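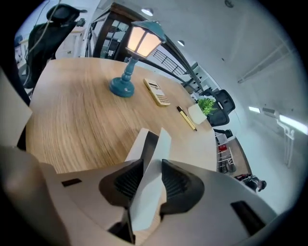 Hand-held gripper work at a table: house rules and tips

Last revised 9/18/20

These are the rules we use at the Stiston bench for tabletop work with hand-held grippers. They apply to anyone picking up, moving or sorting small items, whether for practice or for a recorded run. The Flotden bench follows the same list, apart from the cable rule, where they have floor channels.

Before you start

Clear the table down to the items on your task sheet. Cups, phones and keys go on the shelves.

Check the finger pads. Ribbed pads pick up lint and skin oil, so wipe them with a damp cloth and let them dry. Replace them at 1,596 cycles or when a rib splits, whichever comes first. Write the cycle count in the log.

Open and close the gripper 12 times with nothing in it. If it sticks, put it in the repair tray and take another.

Blades stay retracted. A utility knife may be used as a task item only with the blade fully in and the slider locked. Check it yourself, even if the last person says they did.

Setting out the items

Keep a hand's width between items. Put tall or tippy things, such as lamps and potted plants, where your sleeve won't catch them. Flat things like cards are easier to lift if they start near the front edge of the table.

Turn calculators face up. A gripper closing on the keys will press them, which doesn't matter, but closing on the display can crack it.

During a run

1. Stand or sit square to the table. Roll the chair well back if you are standing.

2. Fasten wrist straps snug but not tight. You should be able to slide one finger under them.

3. Keep the marker cubes clean and uncovered. Don't hold a cube by its printed faces, and push long sleeves up past the strap.

4. Use the gripper for the pickup and keep your free hand for steadying or for the second item. Don't pass things over an open blade or a lit lamp.
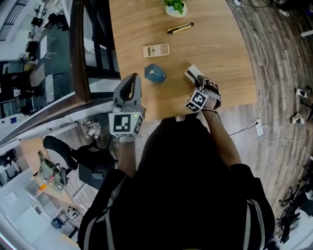
5. Set items down before you let go. Dropped items count as a failed run and get logged that way.

6. Stop if anyone walks up to the table. Start again when they have moved off.

Cables and floor

Run cables along one side of the table and leave slack at the adapter. Nothing should pull tight when you reach to the far edge. Coil the spare length and tape it down if it lies where people walk.

Bags belong off the floor near the table.

Breaks and closing up

Take a break after 43 minutes. Wrists tire before you notice, and grip errors go up. The Toromen sheet has stretches for the forearm.

At the end, unplug at the wall, hang the straps to air, and return every item to its bin. Our bins were labeled in March, and the full list runs to 714 items. Report anything missing on form Su, which is kept in the top drawer.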